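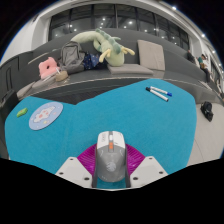 Felt has come back to the desktop by way of the office supply catalog. Large desk mats in pressed wool or polyester now sell alongside the smaller pads they were expected to replace, and many people run both: a full-width layer for the table, with one or two dedicated mouse pads on top. The arrangement has consequences for tracking, wear and cleaning.

An optical mouse works by comparing successive magnified views of the surface under it. It needs fine, stable texture. Coarse felt supplies plenty of texture but little stability, as the fibers lift and lean with each pass. On a brushed turquoise mat of the kind sold by Clollia, a mid-range office mouse set to 2000 counts per inch will usually track, with slight jitter in slow diagonal moves. Lowering the setting hides most of it. A thin pad laid over the felt removes it.

Printed pads are the most common choice. A round light-blue one with a cloud character and a border of small stars behaves much like a plain one, provided the print is dyed into the cloth. Heavy surface inks are another matter, and can leave a step at the edge of the design that the feet of the mouse will find.

Ribbed pads are less predictable. A magenta fan with fine radiating lines has a direction to it: movement along the lines meets one level of drag, movement across them another. Veron, which makes several molded types, recommends placing the narrow end toward the user. In our use the difference was small with a light mouse and noticeable with a heavy one.

Felt also takes up space that hard desks leave open to other things. Whiteboard markers settle on it and don't roll, a real advantage on a table with a rail at the far edge and a sofa beyond it. They should be stored capped and flat. Dry-erase ink wipes off a board because the board isn't porous; felt is, and a mark made there is generally permanent. Test any solvent on the underside first.

For cleaning, lift the pads and vacuum the mat with a brush head on low suction. Work in one direction. Pilling is best cut with a fabric shaver, as pulling draws out more fiber. Tesfamariam's care sheet for its 5 mm felt calls for cold water only and drying flat, away from radiators. Mouse feet collect lint faster on felt than on woven cloth and need wiping about twice as often.

Trimming is possible with a rotary cutter and a steel rule. Leave a 29 mm margin beyond the outermost pad. The Ivcombe 1031, a bonded mat, shouldn't be cut at all, as the backing separates at a raw edge.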